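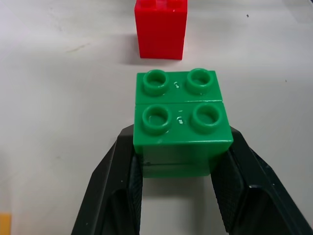 Green and red building blocks on a white tabletop.

Surname Distribution Maps Are Being Asked to Do Too Much

By Ailbhe Dunne
April 16, 2023

A surname distribution map shows where people with a given name were living when somebody made a list. It carries no information about where the name began. Most one-name studies I read treat the two as the same, and the error is then copied into family trees, where it is hard to remove.

Take Senness. The usual account places its origin in the parish of Sirkness, on the strength of a census map with a dark patch over that district. The patch represents 28 people. Eleven of them were in two adjoining households, and the head of each gave a birthplace in another county. Take those households out and the patch is no darker than three others on the same map. None of this is hidden. It is in the birthplace column, which the map does not use.

The second problem is the unit of area. Parishes differ greatly in size and population, and a map shaded by raw count will favor the large ones. A map shaded by rate has the opposite fault. In Stustitside, a single family of seven in a thinly settled parish produces the highest rate in the region. I have seen that parish named as the "ancestral home" in two published histories. Neither gives the count.

Spelling is the third. A map is drawn from an index, and the index reflects what a clerk wrote and what a transcriber later read. Senness appears in the registers with one n, with a final e, and at least once with an initial C. Whether these are grouped before the map is drawn changes the result more than any other choice, yet the grouping rule is seldom printed. A reader cannot check a map without it.

Names brought in by recent migration show the limits of the method plainly. No one would look at a present-day map of Tehrani in an American state and conclude that the name arose in the county with the most bearers. The same inference is accepted for an older name because the move took place before the records begin.

I do not propose giving the maps up. They are useful for deciding which registers to read first. But a published map should state the number of bearers, the source list, the area unit and the spellings included. Any place with fewer than 28 bearers should be marked as a count and left unshaded. The threshold is arbitrary, and I would accept a different one if it were stated.

Claims of origin should rest on dated entries in named documents. Where the earliest entry is from a January tax roll with no parish given, the origin should be entered as unknown.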